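Iretti is looking for people to take part in a study of grip faults
Place: Pimgate test hall. Start: May 2024

In November we had a fault which we still cannot explain fully. A two-handed robot was lifting shoes out of a bin and the fingers of one hand did not open when the stop button was pressed. No person was hurt, but a colleague had her sleeve caught between two fingers and we had to switch off the power at the wall. All handling work at Pimgate was paused after this.

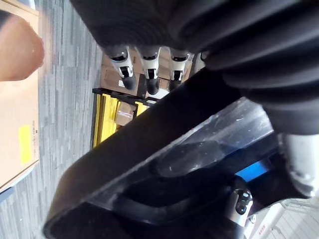 We now repeat the task under stricter rules, and we need 18 participants who will stand near the robot, watch it and press the stop when they think something is wrong. You do not need any technical knowledge. You must be over 18, be able to stand for two hours and read English well. Please do not apply if you have a pacemaker.

Until now we have 2000 recorded lifts with the new stop circuit from Lernero. In 83 of them the grip opened later than it should. We would like to know if a person notices this delay, and how soon.

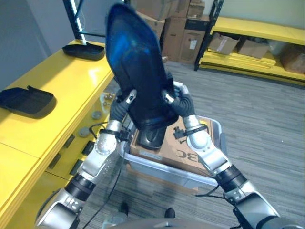
Somebody from the first group wrote to us afterwards that she had pressed the stop too late twice, as she was looking at the shoe and forgot the fingers, and that the practice round should be longer. We have made it longer.

Each participant receives 200 pounds for one full day, and travel is paid separately. Closed shoes are required, and long hair must be tied back. You may leave the study at any moment without giving a reason.

To apply, please write to the Boyer office at Iretti with your name, your age and the days when you are free.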